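Letter Plates Return to the Early Learning Room

The Skirnetti Family Learning Center is pleased to announce that the letter plate table will again be part of the morning program in the Early Learning Room beginning in September. The activity was set aside last spring while the shelving along the east wall was replaced, and a number of families have asked when it would resume.

The table is intended for children ages three through five. Each child works from a plate of foam letters and may sort them, name them, trace their edges with a finger, or match them to the printed cards kept in the tray. Staff members set out a small number of letters at one time. In past sessions, children presented with the full tub tended to pour it out and move on, and the smaller selection has held their attention considerably longer.

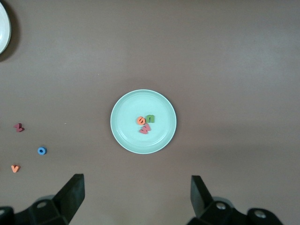
Families who attended before the spring will notice several changes. The paper bowls have been retired in favor of plates with a raised rim, purchased from Afolabi School Supply with funds from the annual book sale. The rim keeps letters from sliding onto the floor, and the plates may be washed with the snack dishes at the end of the morning. The foam letters have also been replaced. The former set had lost most of its vowels, and many of the remaining pieces showed tooth marks.

Capital and lowercase letters will be offered together. The Center previously introduced capitals first and held the lowercase letters until winter. After reviewing the practice of the kindergarten classrooms at Truven Elementary, which most of our children go on to attend, the program staff elected to present both forms from the first week. Children are not corrected when a letter is turned on its side or upside down. The adult at the table may simply name the letter and set a matching one beside it.
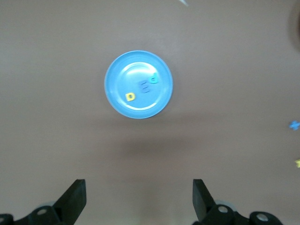

May families borrow a set of letters to use at home?
Sets may be borrowed for 2 weeks at a time from the front desk. Each set comes in a zippered pouch with a contents card, and the pouch should be returned with the card inside. There is no charge, although families are asked to report any missing letters so that the set can be completed before it is lent again. A total of 12 pouches will be available at the start of the season.

The letter plate table will be open each program morning for about 30 minutes, following circle time and before snack. Parents and grandparents are welcome to sit with their children. Foam letters can be bitten through, and younger brothers and sisters must therefore remain with an adult while at the table.

The Center also wishes to acknowledge Tronine Printing, which produced the new matching cards on heavy stock with rounded corners. Additional copies of the cards may be requested at the front desk while supplies last. Registration forms for the fall session are available at the same location and should be returned by the end of August.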